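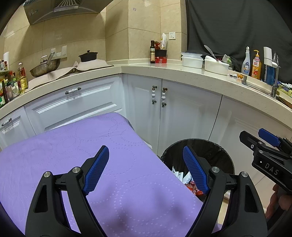

**6 Aug 2019 - for immediate release**

# Jakidus publishes results from home-recorded training for robot arms

Robotics research group Jakidus has published results from a study of how robot arms can learn kitchen tasks from people working with hand-held grippers in their own homes. A robot arm trained on the group's recordings completed 219 of 308 test attempts in kitchens it had no recordings from. The same arm, trained only on recordings made in the group's laboratory, completed 94 of them.

The study, called Clendimine, began in June last year. Participants were lent a pair of hand-held grippers and asked to use them for ordinary jobs such as moving a lid, picking up a cloth, putting rubbish in the bin or shifting containers along a counter. Each gripper has two jaws with soft, textured pads. A camera on the tool records the jaws and whatever they are working on, and the position of the tool is worked out afterwards from the recording.

The finished set holds 3,000 recordings. Of these, 769 were made with two grippers in use at once, one in each hand.

"We wanted kitchens as they are on a normal afternoon, with the cooking oil out and the bin half full," said Kastriot Vlachou, who leads the study. "We didn't ask people to tidy up. In the lab we had a clean bench and the same six objects, and the arm got very good at that bench."

## What was tested

The robot arm used in the tests carries the same jaws and pads as the hand-held tool, and its camera sits in the same place relative to the jaws. The group kept the two as close as it could so that a recording made by a person would look much the same to the arm as its own view during a task.

Tests were held in four kitchens. None of them appears in the training recordings. The arm was mounted on a wheeled base, which was parked and locked before each attempt. An attempt counted as complete if the object was picked up, moved and released in the right spot within 90 seconds, without help. An attempt that ended with a dropped object was counted as failed, even where the arm picked the object up again.

Lids and rigid containers gave the best results. Cloth was harder. The arm often closed on a fold and lifted only part of the fabric, or pressed too far down and dragged it along the surface. Clear plastic also caused trouble, mostly at the moment of closing the jaws.

Tasks that need two hands were tested separately and are not part of the 308 attempts. The group describes that work as early and gives no completion rate for it in the paper.

## Variety mattered more than volume

The group also looked at how the make-up of the recordings affected the result. It trained the arm several times on sets of equal size, changing only the number of homes the recordings came from. Sets drawn from many homes did better in the test kitchens than sets drawn from a few, and the gap was widest for tasks done near the edge of a counter or low to the floor.

Adding more recordings from a home already in the set helped at first and then made little difference. On the basis of this finding, the group changed its practice partway through the study. Participants are now asked for a shorter session, and the grippers move on to the next household sooner.

"It's cheaper to post a case of grippers to a new address than to keep one person going for a fortnight," Vlachou said. "It was also kinder on people's wrists. The tool is light, but you notice it after an hour."

The colour and pattern of surfaces had less effect than the group had expected. Lighting had more. Recordings made under a range hood lamp at night were the hardest for the system to place accurately, and a portion of them had to be left out because the tool's position could not be recovered.

## Limits of the study

The paper lists several limits. All participants were adults, and most were right-handed. Hot pans, knives and glassware were excluded for safety, both in the recordings and in the tests. The recordings carry no measure of how hard the jaws were squeezed, so the arm has to rely on the softness of the pads and a fixed closing force. The group intends to fit a simple force sensor to the next version of the tool.

The four test kitchens were also similar in size. Narrow galley kitchens, where the wheeled base would not fit, were not tested.

## Release of recordings and tool drawings

Jakidus will release the recordings to other research groups on request, once participants have had a further chance to withdraw any session made in their home. Letters and personal papers have been blurred. Sound was not recorded.

Drawings for the hand-held gripper will be released at the same time, along with the mould pattern for the pads. The pads used in the study were cast by Nurnia, a small workshop that makes rubber parts for printing equipment, and they wore down faster than any other part of the tool. The drawings include a revised pad that slides off without removing the jaw.

A second round of recording is planned under the working name Lazarević. It will cover laundries and bathrooms as well as kitchens, and will include more left-handed participants. Households interested in taking part can register with the study office by mail or phone. Grippers, chargers and return postage are supplied.

**Media contact:** Kastriot Vlachou, Clendimine study office, Jakidus. Interviews can be arranged on request.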